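Call for Participants: Simavora Household Night Noise Study

Location: Gendetwood and Gratlow
Time commitment: 37 consecutive nights, plus an intake call and a return visit
Payment: $115 on completion, with partial payment for early withdrawal
Status: Open

Background

The Wouters Acoustics Group is recruiting households for a study of indoor nighttime sound levels in residential buildings near mixed road and rail traffic. Existing noise maps for Gendetwood and Gratlow are based on outdoor modeling at the facade. They do not account for window type, window position, room layout, or sound generated inside the building by plumbing, elevators, and ventilation equipment.

Simavora will collect overnight sound levels in bedrooms and compare them with modeled outdoor levels for the same address. A second objective is to relate the measured levels to short morning ratings of sleep disturbance. The study is observational. No sound is played to participants, and they are not asked to change the time they go to bed or get up.

Who can take part

Applicants must meet all of the following conditions:

- Age 30 or over at the time of enrollment
- Resident at the current address, with no plan to move during the measurement period
- Bedroom with at least one window that opens to the outside
- A standard electrical outlet within reach of the bedside
- Able to read and complete a short form in English each morning
- Not working night shifts during the measurement period

Renters and owners are both eligible, as are residents of single-family houses. Shared apartments are eligible if the applicant has a separate bedroom. Only one bedroom per household will be measured. Where a bedroom is shared by two adults, both must sign the consent form, but only one completes the morning ratings.

Households with an infant who sleeps in the measured bedroom are excluded from this round. Pets are permitted. Applicants who use a fan, air purifier, humidifier, or breathing device at night can enroll and should list the device on the application. Earplug users can also enroll and will be asked to record each night on which earplugs are worn.

What participation involves

Intake call. A member of the study team goes through the consent form, confirms eligibility, and asks for a simple floor sketch of the bedroom. The call lasts up to 30 minutes. The sketch can be drawn by hand and should show the bed, the windows, the door, and any radiator or vent. Dimensions may be estimated.

Setup. Equipment is delivered to the home with printed instructions. The participant places the phone in its stand on a nightstand, shelf, or similar hard surface at approximately pillow height, away from the wall and clear of curtains. It should not be placed on the mattress or under a lamp that hums. The position is marked with the supplied tape and stays the same for the full period.

Nightly measurement. Recording starts when the participant taps the start button before going to bed and stops when the morning form is opened. The phone must be connected to its charger overnight. The application stores a sound level value for each second, along with a frequency band summary.

Morning form. The form covers perceived disturbance, window position, use of earplugs, and any unusual event such as a storm or a visitor. It should be completed before leaving the bedroom where possible. Forms submitted after noon are stored but left out of the main analysis.

Missed nights. A participant who is away from home selects "absent" in the application. Absences do not extend the measurement period. If a recording fails for a technical reason, the night is treated as valid for payment.

Equipment supplied

Each household receives a loan smartphone with the measurement application installed, a small desktop stand, a charger with cable, and a roll of marking tape. Participants do not install anything on their own phones. The loan phone has no active calling plan and sends data over the household's wireless network. Where no network is available, results are held in memory and copied when the phone is returned.

Microphone response differs between handsets, including handsets of the same model. Every loan phone is therefore checked against a reference sound level meter before delivery and again on return, and an individual correction is applied to the data. Phone cases and screen protectors must not be added. Some stands partly block the lower edge of a phone, so the stand supplied with the kit should be used throughout. 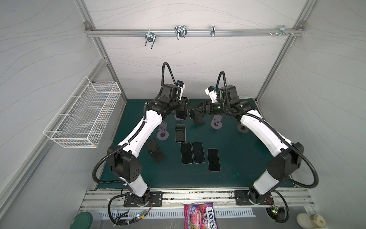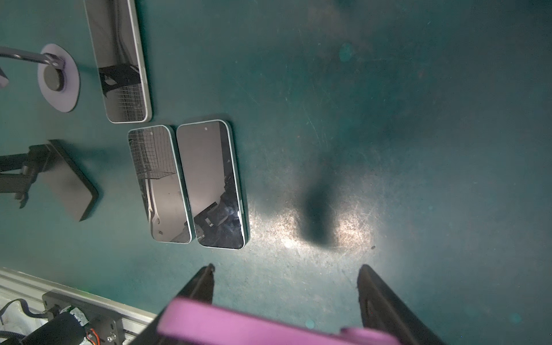

Data handling

No audio is stored. Sound is converted to level and frequency band values on the phone, and the original signal is discarded. Speech cannot be reconstructed from the values retained.

The address is required for comparison with the outdoor model. It is held in a separate file from the measurement data, linked by a code, and deleted when the comparison is complete. Published results will be grouped by building type and distance from the road or rail line. Individual addresses will not appear in any map or table.

Participants may request a copy of their own results, consisting of a nightly level chart and a summary for the full period. The summary is not a formal noise assessment and should not be submitted in support of a complaint, permit objection, or rental dispute. The study team cannot provide statements to landlords or building managers.

Payment

The full payment of $115 is made after the return visit. Participants who withdraw before the end of the measurement period are paid in proportion to the number of valid nights completed. Payment is by bank transfer or prepaid card. Participants are not charged for accidental damage to the loan phone, but loss or theft must be reported to the study team as soon as it is noticed.

Withdrawal

Participation is voluntary and can be ended at any time without giving a reason. On withdrawal, the participant chooses whether data already collected is kept or deleted. Deletion requests are accepted until the address file has been removed, after which individual records can no longer be identified.

Selection

Meeting the eligibility conditions does not guarantee a place. Households are selected to give a spread of floor levels, window types, and distances from the traffic source. Ground-floor bedrooms in Gratlow and rear-facing bedrooms in Gendetwood are currently underrepresented, and applications from these groups will be reviewed first. Applicants who are not selected will be told by email and may ask to be kept on the list for the next round. Measurements for the current round end in December.

How to apply

Complete the application form on the Simavora study page. The following information is needed:

- Full name, email address, and daytime phone number
- Street address and floor
- Type of building and approximate year of construction, if known
- Number of bedroom windows and the direction each one faces
- Type of glazing, if known (single, double, or other)
- Any fan, purifier, humidifier, or other powered device used at night

Applicants who are unsure of the glazing type can leave that field blank. It will be covered in the intake call.

Contacts

Eligibility, scheduling, and equipment delivery: Araceli Trujillo, Study Coordinator

Measurement method and data protection: Onyekachi Osagie, Acoustics Lead

Both can be reached through the contact form on the study page. Please select "Simavora" as the subject and include a phone number if a call back is preferred.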